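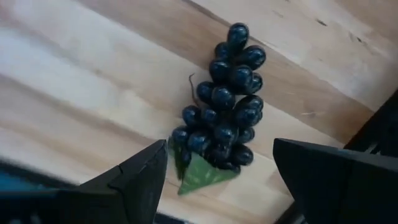 *Grapes on the light table.*

Tuesday, still on the Plarthorpe spring spot. We've got the script for Tostia's April campaign down to 64 words, which for a thirty-second radio ad is tight but lets Pierina breathe between lines. She read it twice before lunch and I liked the second one so much I stopped taking notes (sorry, Martti, there's no timing for that one).

Big argument of the morning was the ending. Vilja wants the store name last. I want the question last – "What are you having tonight?" – with the name tucked in just before it. Cempaka pointed out that we did a question ending for Pusura last year and the client cut it the day before it ran. Fair! We're recording both and I'll send them over without saying which is mine.

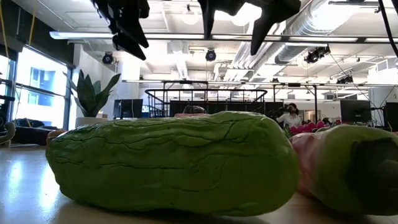

*Big green one up front, magenta-pink behind.*

Listener test came back from Petek. They played three versions to 1,000 people and asked the next day what the ad was for:

- Version A (talky, no music): best recall of the name, but people called it "a bit bossy"
- Version B (music all the way through): everybody liked it and hardly anyone could say who it was for
- Version C (music drops out for the name): close to A on recall, and far fewer grumbles

So C is the one to build on. I'd still like to hear it with the music coming back quieter at the end, because right now it jumps in like somebody opened a door. Oskari says he can do that in ten minutes, so call it an hour.

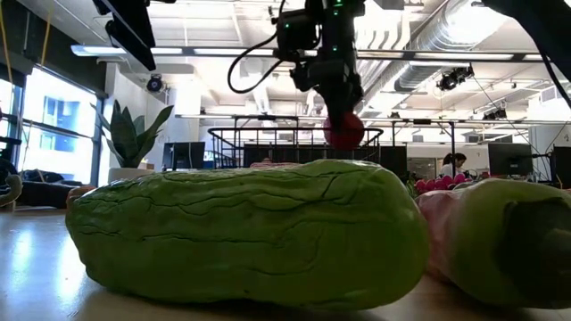 ## Poster lines

We had 6 on the wall and now we have 3. The pun about thyme is gone and I will not be taking questions. Left standing:

1. Dinner starts here.
2. Something green, something quick.
3. Your Tuesday deserves better.

Number 3 gets a laugh every time, but it looks odd on a poster that's up all week. Vilja is asking whether we can swap the day on the digital screens. If we can, I want it!
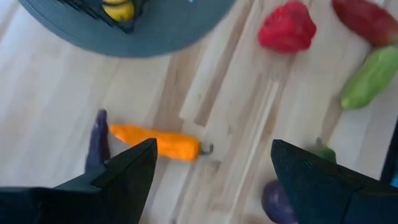
*Vegetables and the slate-grey plate.*

Left to do before the client call at four:

- Oskari: new mix of C with the softer return
- Martti: check whether the price line has to be read in full or can go on the website
- Cempaka: cut the deck, it still has the old logo on the second slide
- me: write two more lines in case they hate the thyme-free ones too

Pierina can come back in for pickups if we let her know by tonight. The small booth has that hum again, so book the big one.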